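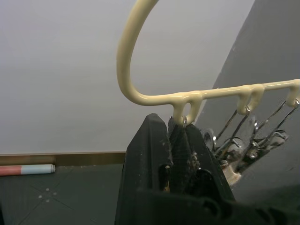

**Figure 3.** A cream-colored drying hanger held in a black gripper. Small metal rings hang from the loops under the bar.

### 4.2 How fans read couple posts

The second part of the study looked at posts in which a celebrity shows or mentions a partner. We took these from the public accounts of entertainers who had been active for at least three years and who had named a partner in an interview. After removing reposts and paid advertisements, we were left with 2,399 posts. Each was coded by two readers for tone (affectionate, teasing, neutral, sad) and for who was speaking, since many accounts are run partly by staff.

Teasing posts drew more replies than affectionate ones. The gap was largest for musicians and smallest for people known mainly from reality television. We had expected the opposite. Reality performers are already seen joking with their partners on screen, and our guess is that a joke in a post adds little for an audience that gets one every week. Musicians speak to their followers mostly about tours and releases, and a joke about a spouse stands out.

Reply counts say little about what people felt, so we also read a sample of 2,000 replies in full. Three kinds were common. The first kind praised the couple as a couple ("you two are the best"). The second spoke to one partner only, often the less famous one, and often as if that person would never see it. The third was about the writer's own life: a husband who would never do such a thing, a tattoo that was later covered up, a wedding planned for Saturday. Replies of the third kind were longer than the others and were rarely answered by the account holder.

Dantas describes this third kind as "borrowed talk" – the post gives the reader a place to say something that has no other audience. We keep her term here but use it more narrowly. A reply counts as borrowed talk only when it names a person or event from the writer's own life and makes no request of the celebrity. By that rule, 103 replies in the sample qualified. Under the looser reading in Marlene Dantas's first paper the number would be higher, and the two sets of results should not be compared directly.

### 4.3 Spread through gossip sites

We then followed the posts outward to see which ones were picked up as news items. For this we used the Zenell archive, which stores the headlines and opening lines of entertainment sites. A post was counted as picked up if at least one item quoted it or described it clearly enough to be matched. About 900 posts met this test.

Tone mattered less at this stage than whether the post showed something that could be told in one sentence. A long anniversary message was seldom picked up, even when it had drawn many replies. A new haircut with a short joke under it nearly always was. Posts that announced a pregnancy or a separation were picked up in every case and were set aside, as they would have swamped the rest.

Many of the items were copies of one another. In several chains the wording changed at each step while the facts stayed the same, apparently because words had been swapped automatically to avoid matching the source. Names of songs and pet names for partners suffered most from this. One singer's nickname for her husband appeared in four different forms, none of them hers. We treated a chain of this type as a single item and dated it by its earliest member. Two sites, Drelance and Stalik, accounted for a large share of the first members, and both usually published within a few hours of the post.

Rocha's model of celebrity news predicts that a story loses detail as it travels. Our chains fit that only in part. Detail about the post itself did drop away, but detail about the couple's past tended to grow, with each site adding a line on how they met, earlier marriages or the ages of their children. By the end of a long chain the post was often a small part of the text – sometimes only the headline and one sentence – and the remainder was background that had been in print for years.

### 4.4 Limits of the sample

All accounts were in English, and deleted posts could not be recovered. Replies hidden by the account holder are also missing, which probably makes the sample look kinder than the full set would. We did not try to judge whether a couple's public tone matched their private one.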